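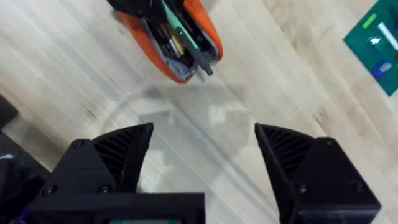

The purpose of this project was to plan a community communications program for Stellura, a home internet provider serving Widedton and the towns nearby. The program was to mark Women's History Month in March and to honor local women whose work in the trades has received little public attention. The project was completed for the course in Applied Public Relations, with Clusel, a communications agency, acting as the outside reviewer. Early discussion centered on tone. Stellura's existing materials rely on bright color and short slogans, and the team judged these a poor match for a program built on personal stories. The proposed visual style is much plainer and begins with a background of pale, blond wood, its streaky grain running on the diagonal and its darker knots left in view, against which portraits and quotations can be set without competing color.

Project Team

The team consisted of two students. Isla Drummond was responsible for audience research, the interview guide and the message platform. Alaric Nguyen-Tran was responsible for media planning, the budget and the evaluation plan. Both members contributed to this report, which was submitted to the department on January 20, 2020.

Background

Stellura has supported school events and a summer reading drive in Widedton, but it has not previously connected its name to a heritage month. The client contact asked the team to consider whether the company had a sound reason to do so. The team regarded this as the central question of the assignment. Residents are quick to notice when a company speaks about a cause for a few weeks and is silent for the rest of the year, and a campaign of that kind may do more harm to a reputation than no campaign at all.

The team found a reasonable link in the company's own field staff. Stellura trains installers and line technicians locally and has stated that it would like more women to apply for these positions. A program that honors women in the trades would therefore relate to work the company already does, and it could be continued after March through the training program.

Research

Research was carried out through reading, a review of similar programs and interviews with residents. The interviews were informal and the results should not be taken as representative of the town. Several points nevertheless came up often enough to shape the plan.

Residents preferred stories about people they might meet over stories about national figures. Older participants recalled women who had worked at the Gourlay mill and felt that their skill had never been properly recorded. Younger participants said they would share a short video but would be unlikely to read a long article on a company website. Participants in both groups asked whether the women featured would be paid for their time. The original plan had made no provision for this, and the budget was revised.
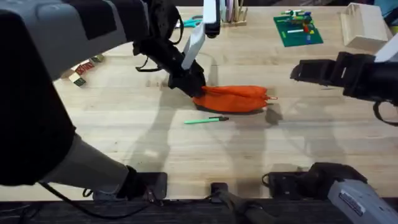
The review of similar programs also showed that the timing of the first announcement matters a great deal. Programs announced on the first day of the month tended to receive little local coverage, as editors had already filled their pages. The team recommends that community partners and local editors be approached well in advance, and that they be given finished profiles with usable quotations in place of a general statement from the company.

Program Plan

The program is titled Hands That Built Widedton. It has three parts.

The first is a set of profiles, published as short videos with written versions for the local paper. Each subject would approve her own profile before release.

The second is an evening gathering at the former Gourlay mill offices, open to the public, with a moderated conversation and time for guests to add their own recollections to a written record. The record would be given to the public library.

The third is an open day at Stellura's training site for high school students. This part has the least news value, but the team considers it the most important for the company's credibility, and advises that it be repeated each year.

Budget

The client set a limit of $2,000 for outside costs. The largest share is assigned to payments for the women profiled. The remainder covers printing, refreshments and a small amount of paid promotion online. Video work would be done by Stellura's own staff and is not included in the total. A paid radio spot was considered and removed.

Evaluation

The team proposes that success be judged by attendance, local coverage, the tone of public comments and the number of women who apply for technician training in the following year. Online views should be reported but given limited weight. Clusel's reviewer commented that the draft evaluation plan leaned too heavily on coverage, and the section was rewritten to include a follow-up conversation with each woman profiled.

Limitations

The interview group was small and drawn largely from people already known to the library and the high school. Spanish-speaking residents were not adequately reached, and the profiles should not go forward until this has been corrected. The team was also unable to review Stellura's hiring figures, which the company treats as confidential. Any public claim about hiring would need to be checked by the client before use.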